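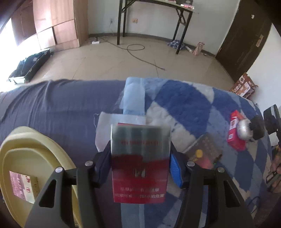
3.2 A cama como superfície de triagem

Entre os lugares da casa onde os objetos pequenos se acumulam, a cama foi, para nós, a surpresa mais feliz deste estudo. Esperávamos que a mesa da cozinha dominasse os registros, como acontece em boa parte da literatura sobre arrumação doméstica, e ela de fato aparece muito. Mas foi sobre lençóis e cobertores que encontramos as misturas mais ricas: caixinhas, toalhas dobradas, panos, bandejas, embalagens de todo tipo, tudo ao alcance da mão de quem se senta na beirada e começa a separar.

Dos 663 episódios de arrumação anotados, os que têm a cama como superfície principal são também os que mais trabalho deram aos anotadores, e os que renderam as melhores discussões. A cama é macia, cede, tem dobras. Um objeto leve muda de inclinação quando alguém puxa o cobertor dois palmos adiante. A estampa também pesa: um tecido xadrez de blocos grandes oferece contraste ótimo para uma embalagem vermelha e quase nenhum para uma toalha azul-clara. Por isso decidimos registrar a cobertura da cama como variável própria, separada da superfície, decisão que recomendamos com entusiasmo a quem for repetir o protocolo.

A Figura 4 mostra um caso de que gostamos muito. O maço de cigarros está erguido sobre a cama, com a parte inferior vermelha à mostra e as advertências de saúde em chinês junto à base, entre elas "吸烟有害健康" (fumar é prejudicial à saúde). Ao redor ficam a toalha dobrada, um pano branco amassado de bordas desfiadas e, à esquerda, uma bandeja redonda de plástico amarelo-creme que contém uma caixa achatada de rótulo rosa e branco.

Figura 4. Triagem de objetos pequenos sobre a cama. Categorias anotadas: embalagem de consumo pessoal (maço), têxtil dobrado, têxtil solto, recipiente de agrupamento (bandeja) e caixa impressa.

3.2.1 Recipientes de agrupamento

Chamamos de recipiente de agrupamento qualquer peça rasa e aberta que receba objetos durante a triagem, seja ela o destino final ou apenas uma parada. Bandejas, tampas viradas e pratos entram nessa definição; gavetas e caixas com tampa ficam de fora. A bandeja de borda elevada é o exemplo que preferimos, pois delimita um território sem esconder nada. Quem arruma enxerga de relance o que já foi posto ali e pode voltar atrás sem custo.

Tomoyo Shibata propôs, ainda na fase piloto, que o conteúdo do recipiente fosse anotado antes do primeiro movimento, e a sugestão mudou o rumo do trabalho. Uma bandeja que já traz uma caixa convida a receber outras caixas. Uma bandeja vazia convida a quase tudo! Passamos então a distinguir recipientes "semeados" e "não semeados", e essa distinção reaparece na Seção 5.

3.2.2 Embalagens impressas

As embalagens pequenas merecem um parágrafo à parte, porque são deliciosas de estudar e difíceis de classificar. Um maço, uma caixa de remédio e uma caixa de cosmético podem ter formatos muito próximos, e o que as separa é o impresso: cor, emblema, advertência, código. Adotamos 4 níveis de legibilidade, do texto inteiramente lido até a simples presença de caracteres. No nível intermediário, o anotador transcreve o que consegue e deixa o resto em branco, sem completar de memória uma marca que lhe pareça familiar. Essa regra gerou alguma resistência no início (reconhecer uma embalagem é um prazer irresistível), mas a concordância entre anotadores melhorou visivelmente depois que passou a valer.

O filme transparente das embalagens recebeu um campo próprio. Ele produz reflexos, altera a cor percebida da faixa que cobre e pode tornar ilegível uma linha que, sem ele, seria lida com facilidade.

3.2.3 Duração e ordem

Cada episódio foi limitado a 30 objetos e dividido em trechos de 40 segundos. O corte é arbitrário e o assumimos como tal. Na cama, os trechos iniciais costumam concentrar as embalagens rígidas, ao passo que os têxteis ficam para o fim, provavelmente porque servem de apoio aos demais objetos enquanto a triagem avança. Um pano estendido sob outras peças só pode ser dobrado depois que elas saem, e essa dependência simples organiza sequências inteiras. Na seção seguinte, examinamos se o mesmo padrão se mantém em mesas e bancadas.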